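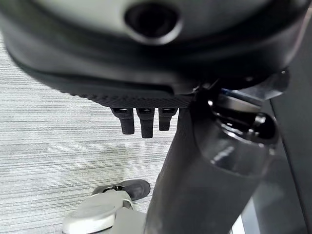 *Coque gris foncé et noire, ouverture ronde à collerette plus claire*

**Nappe en lin : comment enlever de la cire ?**

**Helju Petrauskas**
Bonjour, j'ai de la cire de bougie rouge sur une nappe en lin blanc. J'ai gratté le plus gros, il reste une auréole. Je la lave à 30 °C d'habitude. Que faire ?

**mirabelle_b**
Papier absorbant dessus et dessous, fer tiède sans vapeur, 10 secondes à la fois. Changez le papier dès qu'il est gras. Pour la couleur – savon de Marseille, puis lavage habituel. Pas de sèche-linge tant que la trace se voit.

**Tomo17**
Moi je mets au congélateur et ça part.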